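Home Care Basics, Unit 3: The weekly pill organiser
Handout by Wulan Latuheru

Please clear the table before you begin. Fill one compartment fully, close its lid, then go to the next. Read the day on the lid aloud. 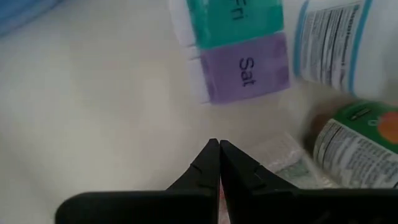 Fig. 3. Weekly organiser on a white surface, with "Fri" on one lid.

For the exercise you receive 28 sweets in place of tablets. Work in pairs; your partner checks each day against the list. Mistakes are written on the sheet and not corrected in silence. Bring the sheet to Adi Liew.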